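Sunday, May 17, 2020

**Kutley House, back bedroom: walk-through before the new tenant**
Checked by: Kha Hoàng
Rating: pass, with grumbling

Same form as last November, same pen. Comments go under each line. If a line has no comment, I looked at it and had nothing to say, so enjoy the silence.

## Door and way out

- [x] Door opens all the way
- [x] Nothing stored behind it
- [ ] Latch catches on first try
 - Second try. Third if you're carrying anything. Trusside was asked to fix this in November and sent us a very nice calendar.
- [x] Window opens from inside without tools
 - Stiff, but a grown adult can manage it. I am using myself as the standard.

## Electrical

- [x] Smoke alarm sounds when tested
 - It sounds in the hall, the yard and, according to Mrs. Khổng, her kitchen next door.
- [x] Outlet covers tight
- [ ] Heater has a current service sticker
 - The Eneron one ran out. Heater stays unplugged until someone comes. I've taped a note to the plug, and the last note lasted 2 days.
- [x] Room temperature at time of check: 68 degrees

## Bed and seating

- [x] Mattress cover fitted, corners tucked
- [x] Bed frame doesn't rock
 - I sat on all four corners. Dignity was not on the form.
- [x] Seat cushion sits flat on its base
- [ ] Seat clear of clothing
 - No. The rule about laundry on the seating has been up on the wall for as long as the wall has, and it's doing about as well as you'd expect.

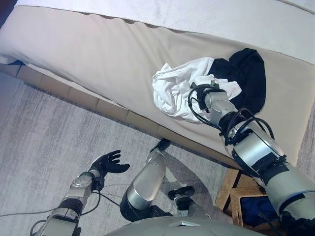
One white item, one black item, in a heap on the beige cushion. I'm marking it minor. Clothes on a cushion won't hurt anyone, but they do slide off, and then they're on the floor where people walk, and then I'm filling out the other form. The cushion cover has a few creases and can wait for the next wash.

- [ ] Bedding label present and readable
 - Couldn't find one. Will look again when the bed is stripped.

## Floor

- [x] Boards level, no raised nails
- [ ] Rug has grip underneath
 - It has enthusiasm underneath. Needs a proper pad, budget $9. Please don't spend $200 on a new rug — we had that talk already.

## To do before keys are handed over

1. Clothes off the seat and into a drawer. Folded, if we're feeling fancy.
2. Call Eneron about the heater.
3. Call Trusside about the latch. Decline calendar.
4. Rug pad.

Signed copy goes in the blue folder. I'll come back for the open boxes once the latch is done — K.H.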